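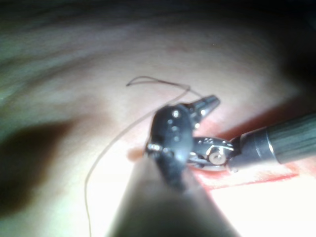 Agosto — planificación de compras, banco de sutura

Repaso de lo que pedimos para el segundo semestre. Lo apunto ahora que lo tengo fresco, luego lo paso a la hoja común.

Instrumentos. Me encanta cómo se trabaja con dos puntas cruzándose tan cerca del hilo, y por eso mismo quiero dejar de racanear aquí. Las muñecas articuladas son lo que más sufre (pasadores, eslabones, mordazas) y lo que más tarda en llegar. Propuesta: 2 instrumentos de repuesto a Kikavden, con revisión incluida. Eusebio prefiere reacondicionados de Plerport; que mande la oferta y comparamos por usos garantizados, no por precio de catálogo.

Almohadillas. Las claras, blandas. Daichi calcula 46 para llegar a fin de año si cada uno aprovecha las dos caras. Yo pediría 30 ya y el resto cuando sepamos si Gedisside mantiene el descuento.

Hilo: fino, oscuro, el mismo de siempre. Sobre el fondo pálido se sigue de maravilla. ¡No cambiar de proveedor por ahorrar cuatro perras!

Luz. En la zona más iluminada la almohadilla se va casi a blanco y los lados quedan en sombra. Ayane tiene fichado un difusor de Yokoyama, pedir precio con soporte.

Presupuesto: Huw nos deja 2.000 € para fungible. Los instrumentos van a otra partida — confirmar con él antes de firmar nada.

Pendiente:
- oferta de Plerport (Eusebio)
- plazo de entrega de las muñecas (yo)
- sitio en el armario para las almohadillas, preguntar a Sadao

Cuaderno de taller, uso interno · Contacto: Ayane Oshima · Volver arriba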